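From: Imke Janssen
To: workcell-chores list
Subject: Re: Re: How far off is bench work, really?
Date: December 2020

Mpho Nkosi wrote:
> We keep getting asked by the management at Trosgate whether the small
> assembly benches could be automated within the next budget period.
> The work is pegs in holes, pins in boards, a few screws, some wiping
> down and putting back. None of it is heavy and none of it is fast.
> My own feeling is that if a machine can weld a car it can put a peg
> in a board. Is there a reason I should not say so?
>
> Also, has anyone on the list looked at Flollel's quote? It covers the
> arm and the controller, but the tooling line just says "as required".

Mpho,

There is a reason, and it is in the tooling line.

Welding a car works because the car body arrives in the same place to within a small tolerance, held in a fixture that cost more than the robot. Take the fixture away and the same arm is helpless. Your benches have no fixtures. The boards lie wherever the last person put them, and the pegs are in a tray, or beside the tray, or on the floor. A person deals with that without noticing. You would be paying for a machine to deal with it, and that part is still mostly research.

At Trusach we spent the spring on a bench task of the same general sort: a board with slots, a small peg, and two grippers worked by hand so that we could see what the fingers alone can and can't do before any arm is involved. Board loose on the table, no clamps.
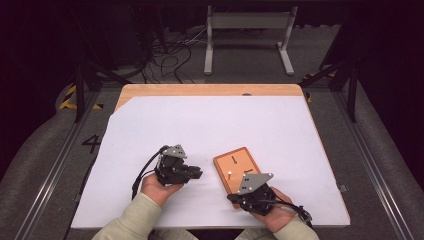 Youssra Abou Zeid objected, when I sent round a first draft of this, that a hand-worked gripper flatters the hardware. The person corrects every small slip with the wrist and never reports having done so, and an arm given the same fingers will do worse on the first day and possibly on the hundredth. She would put no success figure from hand-worked trials in front of a manager at all.

I accept that. I give our figures only as an upper limit on what those fingers might do. Over 500 attempts at placing the peg, starting from the board lying at any angle, an experienced operator failed 13 times. A new operator failed far more often in the first session and then improved quickly. Most failures were one of the following:

- The peg turned in the grip as it touched the rim of the hole.
- The board slid when pushed, and the second gripper was not yet holding it.
- The fingers closed on the peg too high and met the board before the peg was seated.

The second one matters most for your benches. With one gripper the board moves. With two, the second does nothing for most of the cycle except hold the board still, and you have doubled the price of the tooling to replace somebody's left hand. A clamp is cheaper if your boards are all one size. From what you wrote in May I gather they are not.

On fingertips, we tried hard plastic, a thin rubber and a soft foam. Hard plastic places well and picks badly. Foam picks nearly anything but gives under load, so the position of the part in the grip is uncertain, and it wears at the edges. Rubber is in between. Whichever you choose, get it in writing from Flollel how the pads are fixed, who stocks them and how long a change takes. Two screws per pad is fine. Glue is not.

Thin round parts are worse than pegs. A hex key lying flat on a board gives the fingers very little to get under. Scraping it to the edge and taking it from there works, if there is an edge and nothing in the way. Where the board has a raised border the key stops against it, and you can sometimes use the border to tip it up. A person does this without being told. We had to write it down as a separate step.

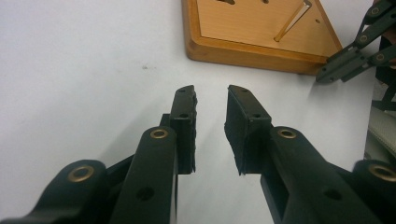
Two fingers also have to be the right way round before they close. If the key lies along the line between the pads, they will pinch it end to end or miss it, so the gripper must be turned first, and then there must be room for the body of the gripper beside whatever else is on the bench. Linkage fingers sweep out to the side as they open. Measure the space they need fully open and leave that much clear, plus a margin for the other gripper if there is one. We lost roughly 30 attempts in one batch to the two tools touching each other, and I left those out of the count above as they were a layout fault.

As to what you should tell Trosgate, I would separate the jobs:

Peg and pin work, one board size, clamped, parts fed from a strip or a magazine: can be done now, with ordinary kit. Ask for a trial on your own parts.

The same work with loose boards and loose parts: can be shown, cannot yet be left alone for a shift. Somebody has to stand near it, and then you have not saved the person.

Screws: depends entirely on how they are presented. Buy a feeder.

Wiping down and putting back: no. Wiping a flat clear surface is easy enough, but yours is not clear until the putting back is done, and putting back means recognising every odd thing people leave on a bench.

Iman Slaoui has the Ung report on household tidying, which reaches much the same view from the domestic side, and may be willing to send you the section on small objects. The kitchen table and the assembly bench turn out to be close relations: flat surface, mixed parts, no fixture.

On the quote itself, 3 things to ask before you reply to them. What grip force at the fingertip, as opposed to at the motor. What happens to a held part when the power drops. Whether "as required" includes a second set of fingers when your parts change. I have asked the last question of other suppliers and have had a different answer each time.

Meriem Bouzid is copied in, as she has the trial sheets and can send the blank version if you want to run the same count on your own boards.

Imke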